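Have you ever finished a snack, looked down at the wrapper in your hand, and wondered what it was made of? Probably you were wondering whether there was another snack, and that's fine too. But wrappers are worth a minute of your time, and once you start looking at them closely it is quite hard to stop.

This page is part of the Viverum series for curious kids, and it is all about packaging - the crinkly, shiny, boxy stuff that food comes in. You can read it by yourself, or with a grown-up at the kitchen table, which is where most packaging ends up anyway.

## What does a wrapper do all day?

Mostly, a wrapper keeps things out. Air is the big one. If you leave a cracker on a plate overnight, it goes soft and a bit sad, and that happens when the cracker soaks up water from the air. (Yes, there is water in the air, even when it isn't raining!) A good wrapper keeps that damp air away from the cracker, so it still goes snap when you bite it.

A wrapper also keeps out dust, ants, and little brothers and sisters, although it is much better at the first two.

And then it has to tell you things. It gives the name of the food, what went into it, and who made it. People all over the world read different languages, so wrappers are printed in different kinds of writing. A white snack wrapper with big dark Chinese characters running along it can be read by lots and lots of people, and if you can't read it yet, you can still enjoy the shapes. Have a look at the very top of it, too, where the edge goes in and out like tiny teeth. 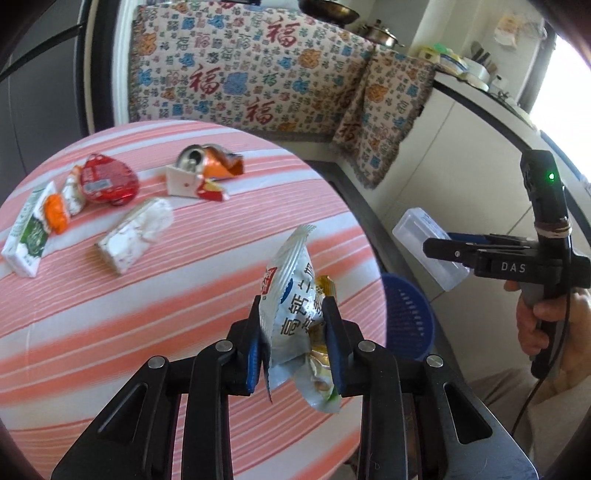

## Why the edge looks like tiny teeth

That zigzag edge has a job. Many snack wrappers are made from one long, long ribbon of thin plastic. A machine folds the ribbon around the food, presses the ends together with heat so that they stick, and then cuts one packet from the next. The pressed part is called a crimp, and it often has little ridges in it that you can feel with your thumbnail.

The blade that does the cutting is often zigzag, so the edge comes out zigzag. This turns out to be very handy for us! Every little dip between two points is a place where a tear can get started. A perfectly straight edge is surprisingly hard to rip, as anyone who has ended up using their teeth will tell you. (Scissors are better. Your dentist would like me to say so.)

## Soft ones and stiff ones

You can sort nearly all food packaging into two big families, soft and stiff.

Soft packaging bends and squashes. Wrappers, bags and pouches belong here. They weigh next to nothing, which is useful when a truck has to carry 4000 packets of crackers up a hill. But they can't protect the food from a bump, and I expect you have opened a bag of chips at the bottom of a backpack and found mostly crumbs.

Stiff packaging holds its shape. Boxes, cartons, tubs and jars belong in this family, and they are good for food that breaks or dents. They stack nicely on a shelf as well, especially the square ones. Lots of them get pretty pictures printed on the outside, and leaves are a great favorite - you will spot leaves on all sorts of boxes, sometimes in bright green and sometimes drawn in thin gray lines, like the ones on the square white box in the middle of the pile on this striped tablecloth.

There is a gold wrapper in the same pile, pinched in at the middle as if it were wearing a belt, and a clear container with a barcode on its label. A barcode is that patch of black stripes. Some stripes are thick and some are thin, and together they spell out a number which the scanner at the store can read much faster than you or I could.
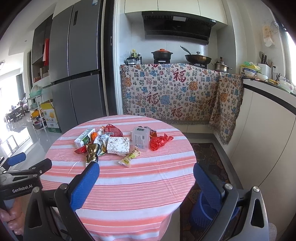
## Why are some wrappers shiny?

A shiny wrapper may look as though it is made of solid metal, and sometimes it is, like the foil around a chocolate coin. Very often, though, it is plastic with an amazingly thin coat of aluminum on it. It would take more than 1000 of those coats, one on top of another, to be as thick as a sheet of paper. Thin as it is, the coat helps to keep out air and light, and light can make oily snacks taste stale.

## Try it yourself: the scrunch test

Ask a grown-up for 2 clean, empty wrappers, one shiny and one not.

1. Scrunch the first wrapper into a ball as tightly as you can.
2. Put it on the table and let go.
3. Watch what it does, and listen too.
4. Do the same with the other wrapper.

Plastic likes to spring back open, sometimes with a lot of crackling. Real foil stays scrunched. Paper does a bit of both. If you like, make a chart and give each wrapper a springiness score from zero to 6, and then try it out on other kinds of packaging from around your kitchen.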